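Plates on pegs: the dish rack page

Home > Galleries > Kitchen and table > Plates on pegs

November 24, 2022

I've been promising a page on dish racks for ages, and it kept getting bumped by other things (the spice drawer, the great lid cull, that business with the pantry moths in March). So let's get to it! It's all about the wooden peg kind, which I love more than any reasonable person should love something you lean plates on.

If you grew up with a wire rack you'll know the drill. Plates slide in at whatever angle they fancy, the coating cracks after a couple of years and you get those little rust freckles on the bench. My mum's lived next to the sink in Rultley for my whole childhood and I don't think it was ever once put away. Perfectly good rack, terrible colour. When I moved out I bought the same one again without thinking, and it took me a long time to work out that I could have had something nicer.

The peg rack is about as simple as a thing can be. You've got a flat rail along the bottom with pegs standing up in it, another row beside that, and the plates go between. The one I keep banging on about is the Gillau, in a pale timber, and I've also used the Randik, which is a bit heavier and has its pegs closer together. Both are lovely. The Gillau suits me better, as I have a lot of plates with fat rims and they jam in the Randik. I paid 115 dollars for mine, and yes, I know, for some sticks! A friend made herself one from offcuts over a weekend and it holds plates every bit as well as mine does.

A few things I've picked up along the way, in no order at all.

Put the biggest plate at the back and work forward. I used to do it the other way round and you end up reaching over the small ones with a great big dinner plate, clinking everything as you go.

Come straight down. If you swing a plate in from the side you'll catch a peg, and it's always the peg that's a tiny bit loose already. Hold it by the top of the rim, get the bottom edge lined up, then lower it. With a heavy plate I go slowly enough that I can feel it find the rail.

Plastic plates lean more than china ones. They're so light that they sit wherever you leave them, so if you want a tidy row, put them in last and give them a nudge. My picnic plates are from Wako and they've been through the wars, but they stand up beautifully if there's something solid behind them.

Leave a gap between plates when they're dripping. I know it looks like a waste of space. Fill every slot later on, when it's turned into storage.

And wipe the rail! Water sits in the corner where the peg meets the base and the timber goes grey there first. I rub mine with a bit of oil when I remember, so not very often – twice a year if I'm being generous to myself.

On to the pictures. White plate first, heading down between the pegs.

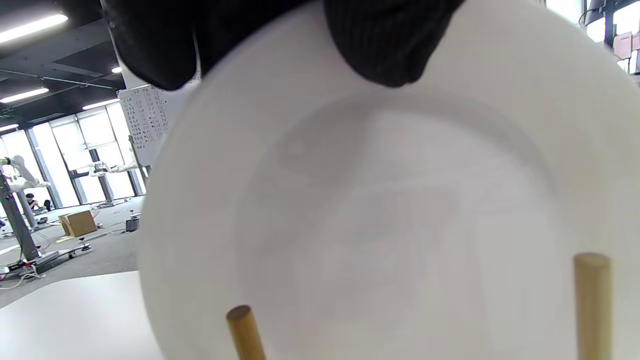

And a frosted plastic plate standing in the rack, with a white one lying flat on the other side of the table.
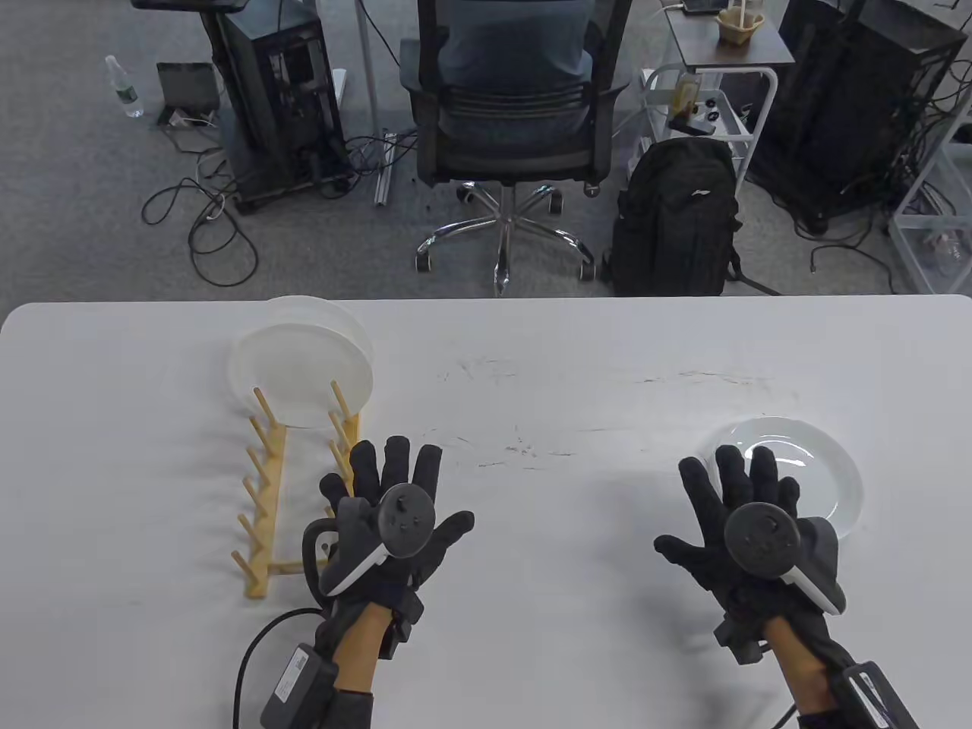 Gemma Orlandini wrote to say she's had a peg rack for years and has given up on using it at the sink altogether. Hers lives inside a cupboard, on the shelf over the bench, and she says it's the best thing she ever did with her plates: they stand up like records, she can pull out the one she wants without lifting a whole stack, and the good ones no longer get scratched by the foot of whatever is sitting on top of them. Her only grumble was that her cupboard is a touch too shallow, so the door won't shut on the dinner plates unless she turns the rack on an angle. She also wanted to know whether anyone has found a peg rack that takes bowls properly, as hers all flop forward like they've fainted.

Gemma, I'm with you on the cupboard idea and I'm a bit cross I didn't think of it first. I went and measured my own shelf the minute I read your message and I reckon I can do it if I move the mixing bowls somewhere else (where, though? there is no somewhere else). On bowls, I'm not much help. Shallow pasta bowls will go in if you leave every second slot empty. Deep cereal bowls I just turn upside down on a tea towel beside the rack and pretend that's the system.

Measure the inside of the cupboard with the door shut, by the way, and remember the hinges. I didn't do that with the tray rack and there's a dent in the door to prove it.

A couple of other questions that come in a lot. Can it go in the dishwasher? No, please don't. The pegs swell and then they shrink, and after that they rattle. Hot water, a quick scrub with a brush and stand it on its end to dry. If a peg does come loose, a dab of wood glue and a night left alone will fix it. I've done it to three of mine.

Does it scratch plates? I've never had a mark from the timber. The marks I do have come from stacking, and from one very enthusiastic round of washing up after a birthday lunch for 12, where I was talking the whole time and not looking at what I was doing.

What goes underneath? If you're using it wet you'll want a tray or a mat. I have a plain tin tray that was my nan's and it fits like it was made for it. A folded towel works too, though you'll be changing it every day, and it does get a bit whiffy in summer if you forget.

Light timber or dark? I went light and I'd do it again. Dark looks gorgeous in the shop, but it shows every water spot, and if you've got hard water like ours you'll be wiping it all day long.

Olaia Cantero has asked for a page on cutlery drawers next, with a special section on where the peeler is meant to live, so that's what I'm working on now. If you've got strong feelings about peelers, the comments are open. And if you've built your own peg rack I'd love the spacing you used between pegs – I've got a nice length of pine in the shed and a free afternoon coming up.

Previous gallery: Lids, and where they go
Next gallery: Tea towels, folded and otherwise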